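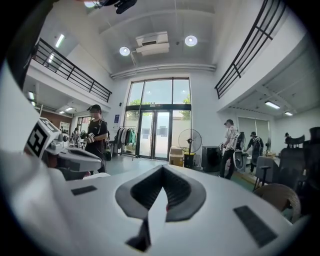 Última modificación: sábado, 26 de octubre de 2024

Convocatoria de participantes: estudio de legibilidad de índices analíticos en manuales técnicos

Referencia interna: Index, fase de lectura

Leckie, gabinete de documentación y terminología, abre plazo para la selección de lectores externos que participarán en la fase de lectura del proyecto Index. El estudio compara dos modelos de índice analítico aplicados a un mismo manual de mantenimiento y registra el tiempo y el recorrido de consulta de cada lector. Los resultados se emplearán en la redacción de la guía de estilo para índices que el gabinete prepara en lengua española.

Objeto

Los manuales de mantenimiento suelen incorporar un índice generado a partir de los encabezados. Ese procedimiento produce entradas literales y remite mal a los contenidos que el usuario busca con otro nombre: quien busca «purga» no encuentra «evacuación de aire», y quien busca por síntoma tiene que conocer antes la pieza. El modelo alternativo, elaborado manualmente, incluye sinónimos, entradas por síntoma y referencias cruzadas del tipo «véase» y «véase además». Interesa saber en qué consultas la diferencia es apreciable y en cuáles no lo es, así como el efecto de la extensión del índice sobre la búsqueda en papel.

El manual de trabajo es la edición española de la documentación de una bomba dosificadora, cedida para el estudio por Drerance. El texto es idéntico en los dos ejemplares; varía únicamente el índice.

Perfil de los participantes

Pueden presentarse personas mayores de edad con dominio del español escrito a nivel nativo o equivalente. No se exige titulación. Se admitirán dos grupos:

Grupo A. Lectores con experiencia profesional en mantenimiento, instalaciones, laboratorio, almacén técnico o actividad similar. Se acreditará mediante una breve relación de puestos desempeñados; no es necesario aportar certificados en esta fase.

Grupo B. Lectores sin experiencia técnica. Se valorará la variedad de ocupaciones y edades dentro del grupo.

Quedan excluidas las personas que hayan trabajado en la redacción, traducción o maquetación de documentación para Drerance, y quienes hayan participado en las pruebas preliminares celebradas en julio. Los indizadores y documentalistas en ejercicio pueden solicitar su inclusión en la lista de revisores, que se gestiona aparte y no está retribuida por esta convocatoria.

El uso de gafas o lentes no es motivo de exclusión. Las personas con baja visión que trabajen habitualmente con lupa o con texto ampliado deben indicarlo en la solicitud, puesto que existe una tirada del manual en cuerpo mayor.

Desarrollo de las sesiones

Cada participante asistirá a 2 sesiones de 90 minutos, en días distintos. En la primera consultará uno de los ejemplares y en la segunda el otro; el orden se asigna por sorteo y no se comunica de antemano.

Durante la sesión se entrega una serie de preguntas en fichas separadas. El participante localiza en el manual la página que contiene la respuesta, anota el número de página y pasa a la ficha siguiente. No se pide interpretar ni ejecutar ninguna operación de mantenimiento. Una ficha puede abandonarse en cualquier momento; el abandono se registra como dato válido y no afecta a la compensación.

Al término de la segunda sesión se mantiene una entrevista corta sobre las entradas que se buscaron sin éxito. Esta parte es la que más información aporta al equipo – con frecuencia el término que falta en el índice es el primero que se le ocurre al lector – y se ruega no acudir con el tiempo justo.

No está permitido el uso de teléfono ni de buscadores durante la lectura. Se facilita papel y lápiz.

Lugar y horario

Las sesiones se celebran en el edificio Jirkov, sala de lectura de la planta baja, con acceso sin escalones. Hay turnos de mañana y de tarde en días laborables. El turno se acuerda por correo electrónico una vez comunicada la admisión. Los cambios de turno deben solicitarse con dos días laborables de antelación; pasado ese plazo la plaza puede adjudicarse al siguiente de la lista.

Compensación

La participación completa se compensa mediante transferencia, conforme a la tarifa que figura en la hoja informativa que se remite con la admisión. Los gastos de transporte público se reembolsan contra presentación del billete. Quien asista solo a la primera sesión percibirá la parte correspondiente, siempre que comunique la baja por escrito.

La participación no genera relación laboral con Leckie.

Tratamiento de los datos

Los registros de consulta se identifican con un código. La tabla que relaciona códigos y nombres se conserva por separado y se destruye al cerrar la fase de lectura. La entrevista final se graba únicamente en audio y previa autorización; quien prefiera no ser grabado puede responder igualmente, y en ese caso se toman notas. El consentimiento puede retirarse hasta la fecha de cierre, sin necesidad de justificación.

Solicitud

La solicitud se presenta por correo electrónico, con el asunto «Index – lectura», e incluirá:

Nombre y apellidos
Grupo al que se opta (A o B)
Ocupación actual
Para el grupo A, relación de puestos desempeñados
Franja horaria preferente
Necesidad de texto ampliado, en su caso

No se adjuntará currículum. Las solicitudes se atienden por orden de llegada dentro de cada grupo hasta completar las plazas, y las restantes pasan a la lista de espera. Se responde a todas, también en caso negativo.

Responsable de la fase de lectura: Bijan Hosseinzadeh. Las consultas sobre el perfil, los turnos o la accesibilidad de la sala pueden dirigirse a él por el mismo correo, indicando «consulta» en el asunto. Las preguntas sobre el contenido de los índices no se contestarán hasta que finalice la fase.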